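Home | Forums | Teaching by Hand | Search
Plum into bowl, by hand
Posted by tpfeiffer, 8th July

Moved the leader arm myself for 100 demos of one job: plum goes in the red bowl. The policy now adores the apple. 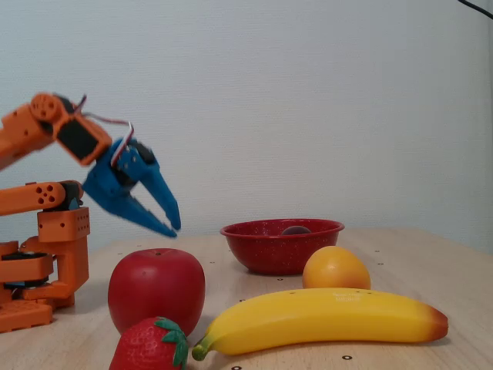

I kept the other fruit out as clutter, and my wrist has filed a complaint. - Till Pfeiffer

Tromby wrote:
100 is a warm-up. Do 1000 and come back in September.

ikow wrote:
Disagree. 2 good habits beat 1000 sloppy runs. Go slow, and start the plum somewhere new each time.

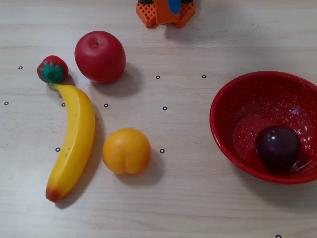 Top view, plum in the bowl

Tromby wrote:
I did 769 sloppy ones and mine works. Mostly.

tpfeiffer wrote:
"Mostly" is carrying a lot there. Trying ikow's way first, gripper open and its tip just above the plum before I go down.

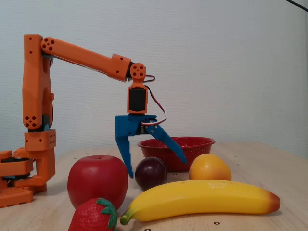
If it still wants the apple, I'm renaming the task.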